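Section 4. Cookie Notice and Terms Acceptance Set-up

4.1 Before you start

This section covers the notice module of the Justalness site builder. It explains how to publish the terms of use page, how to switch on the cookie banner, and how to record that a visitor has accepted both. It does not cover billing terms, which are set in Section 7.

You need the following:

An account with the Site Owner or Legal Editor role. Page Editors can read the notice module but cannot publish from it.
The approved text of your terms, saved as plain text.
The legal name and mailing address of the business that runs the site.

Note: Text pasted from a word processor carries hidden formatting. The module removes it on saving, and numbered clauses may lose their numbers. Check them before you publish.

4.2 Publishing the terms page

1. Sign in and open Settings > Notices > Terms.
2. Select New version. The current version stays live until step 8.
3. In Legal name, enter the name of the business as registered. Do not enter the trading name or the site address.
4. Paste the approved text into the Body field.
5. In Definitions, enter each defined term once. Terms entered here are linked wherever they occur in the body. Capital letters must match.
6. Set Effective date. A date in the past is refused with error 451.
7. Select Preview and read the page at both desktop and phone widths.
8. Select Publish. The version number goes up by one and the old version moves to the archive.

Caution: A published version cannot be edited. To correct a spelling mistake you must publish a new version, and visitors who have accepted the old one will be asked again unless Minor change is ticked.

The Minor change box must not be used for changes to liability, governing law, refunds or user content. The module does not check this.

4.3 Switching on the cookie banner

1. Open Settings > Notices > Cookies.
2. Select Scan site. The scan follows up to 800 internal links and lists each cookie it finds.
3. Assign every listed cookie to a category: Required, Preferences, Statistics or Marketing. Cookies left in Unsorted are blocked.
4. Enter a banner text. The limit is 622 characters, including spaces.
5. Under Buttons, leave Accept and Decline at the same size. Linking to the full cookie list is optional but recommended.
6. Set Banner state to On and select Save.

Note: Pages behind a sign-in are not scanned. Add their cookies by hand with Add entry.

If the banner does not show after saving, clear the page cache and load the site in a private window. A browser that already holds a consent cookie will not show the banner a second time.

4.4 Recording acceptance

Continued use of the site is logged as a visit only. To log acceptance as such, a visitor has to tick a box or press a button.

1. Open Settings > Notices > Records.
2. Select the forms that need acceptance, such as sign-up, checkout and comments.
3. For each form, choose Terms, Cookies or both.
4. Set Keep records for. The default is 24 months after the last visit.
5. Select Save, then submit one test entry through each form.

Each record holds the version number, the time and a visitor key. Names are not stored. Records can be exported as a CSV file. Exports started while a new version is being published may stop with error 1109; wait until publishing is complete and start the export again.

Caution: Turning off Records deletes nothing, but entries made while it is off cannot be recovered later.

4.5 Changes to this section

Updated 20th August by Eleni Todorova. Step 5 of 4.3 reworded. Clause linking in 4.2 checked by Yee-man Mok.
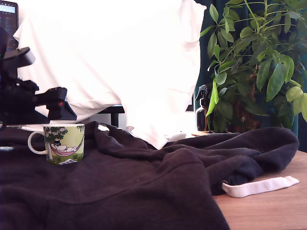
Gripper above fabric, monitor behind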